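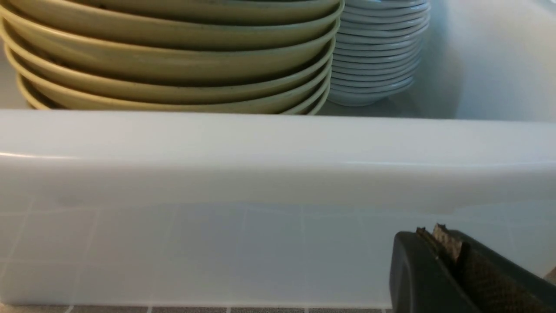
3.2 Armazenamento e empilhamento da louça de serviço

O empilhamento é a forma dominante de armazenamento da louça cerâmica em cozinhas de pequeno porte, e a literatura trata-o sobretudo como problema de ocupação de volume. Neste trabalho consideram-se também o acesso à peça e a ordem em que ela é reposta. Foram registradas 302 operações de retirada e 300 de reposição, distribuídas por duas classes de recipiente: tigelas rasas de parede cônica e pratos pequenos de aba fina. As duas operações a menos correspondem a peças que permaneceram sobre a mesa no encerramento da última sessão e que foram excluídas do cálculo dos tempos de reposição.

Seguindo Kassab e Fakhoury, define-se passo de empilhamento como a distância vertical entre as bordas de duas peças consecutivas da mesma classe. Nas tigelas, o passo é determinado pelo ângulo da parede e pela espessura da borda; nos pratos pequenos, quase exclusivamente pela altura do pé. Um passo maior facilita a separação manual da peça superior e reduz o número de unidades por prateleira. As duas classes foram mantidas em colunas separadas durante todo o estudo, uma vez que o empilhamento misto aumentou a inclinação da coluna já nos ensaios preliminares.

A reposição foi feita sempre pelo topo. Não se adotou rotação das peças, procedimento recomendado no protocolo Drusta para louça de uso coletivo, e por isso o desgaste do esmalte tende a concentrar-se nas unidades superiores. O efeito não foi quantificado.

3.3 Composição do lugar à mesa 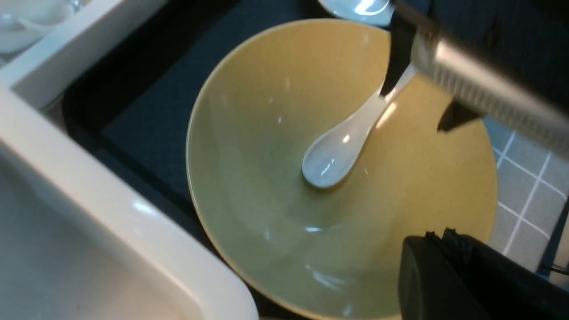 Figura 2. Tigela rasa com colher de sopa de cerâmica branca.

A unidade de análise adotada para a montagem da mesa é o par formado por recipiente e utensílio. Em sopas e caldos, o par foi considerado completo quando a colher se encontrava no interior da tigela, e incompleto quando era deixada sobre a toalha ou em apoio próprio. A Figura 2 ilustra o primeiro caso: a cabeça da colher fica próxima ao meio da tigela e o cabo sobe em direção à borda. Essa disposição dispensa o apoio, mas depende da relação entre o comprimento do cabo e o diâmetro da tigela. Com cabos curtos, a colher desliza para o fundo e precisa ser recolhida com os dedos por dentro do recipiente.

Das 353 composições avaliadas por Palomino e Najjar segundo a ficha Wisico, foram retidas para comparação apenas as que empregavam colher de cabeça funda. A codificação foi revista por Ait Brahim, e as divergências foram resolvidas por consenso antes da análise descrita na Seção 4.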